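4.3 Recording a demonstration with the hand-held pair

Read 4.2 first. The grippers will not calibrate themselves out of sympathy.

1. Switch on both grippers and wait for each to report ready in the Privix app. Tap Pair.

2. Set the recording limit. The default is 200 demonstrations per session, which Jurgita Grigaitė considers a warm-up. Your wrists may disagree.

3. Put the items on the table and start recording.

4. Take hold of the first item. Close the fingers until both pads touch it, then stop squeezing. The robot will copy whatever grip you teach it, including the one you use on stubborn jam lids.
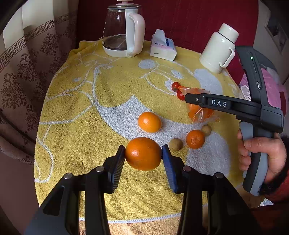
Figure 7. Gripping a large orange between the finger pads.

5. Lift, move and release at an even pace. If you drop something, leave it there and press Discard. Heroic catches make poor training material.

NOTE: Both hands are recorded, including the one you think is resting. Park an idle gripper where it won't wander into the other's view.

CAUTION: Keep hair, sleeves and small children clear of the linkage arms. The pivots pinch.

6. Move on to wrapped food once you can manage fruit without swearing. Packets crease, slide and hide what is inside them, so approach slowly and grip near the middle.

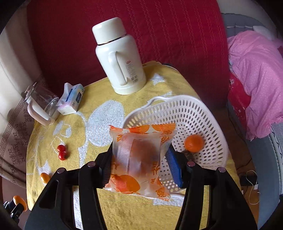
Don't let the packet swing when you lift it. If it does, hold still for 3 seconds before carrying on. The software trims pauses; it can't trim flapping.

7. Press Stop, then Save. They are separate buttons, for reasons Mārtiņš Lūse has promised to explain in a later edition.

Error 261 means the session was stopped but not saved. Press Save again before switching anything off.

Storage holds 1000 demonstrations. To move them to the Sterkport server, see 4.4.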